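Dec 15, 2018
Brulik hand-held gripper kit, trial notes
K. Fourie, with additions from Busisiwe Ntuli

We have the Brulik kit on loan until the end of the month and need to say yes or no to buying it. Cloth work on the big table, folding first. Using the blue garments as the standard item.

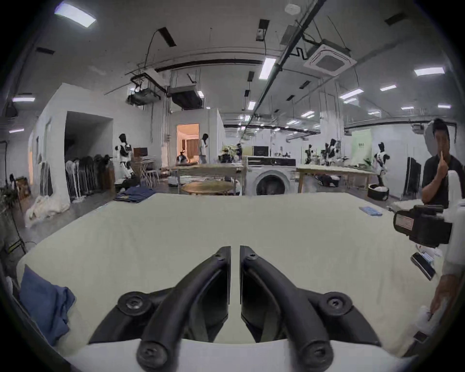
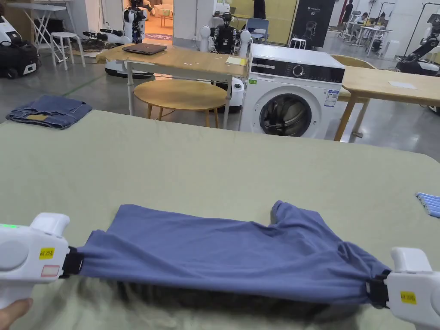
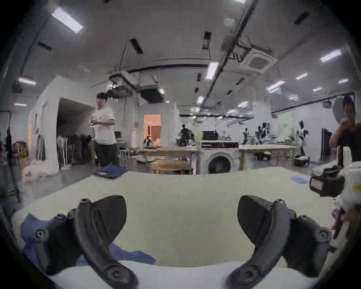
Set-up took nearly 40 minutes, most of it pairing. The manual has the steps for the left and right units in a different order, so do them one at a time and label them as you go. Busisiwe rewrote that page and it's in the folder.

Jaws: fine on denim. On the thin knits they sometimes pick up both layers and you have to put the shirt down and start again. Closing more slowly helps. Brulik sells a softer pad under the name Nakpan. Not in our kit. Have asked for a set.

Weight is OK for an hour. After that my wrist was sore on the trigger side. Busisiwe has smaller hands and found the reach to the trigger too long from the start. She'd want the short grip, listed as an extra.

Recording: 60 folds logged before lunch. Two dropped out partway with no warning on the unit, only in the log afterwards. Both were on the right-hand unit. Swapped its cable and haven't had another, but that isn't long enough to be sure.

Cost: Brulik quotes $2,000 for the pair, cases included, pads and short grip extra. Bidwood came in at $1,229 for something similar, but their jaws open less and the software only exports to their own format. I'd sooner pay more than write another converter. Broruston haven't answered either email.

Still to do:
Repeat the knit shirts with the Nakpan pads if they come in time
Leave the right-hand unit recording over a full afternoon
Ask Brulik what the warranty covers once the pads have been changed
Check whether the July firmware is the latest, the version number on the site doesn't match ours

BN: Add towels to the list. We've only tried clothes so far and the thick hems are where the old grippers slipped. Also the colour of the cloth on the table is close to some of the lighter items, so let's try a darker one.

KF: Agreed on both. Dark cloth is in the bottom drawer.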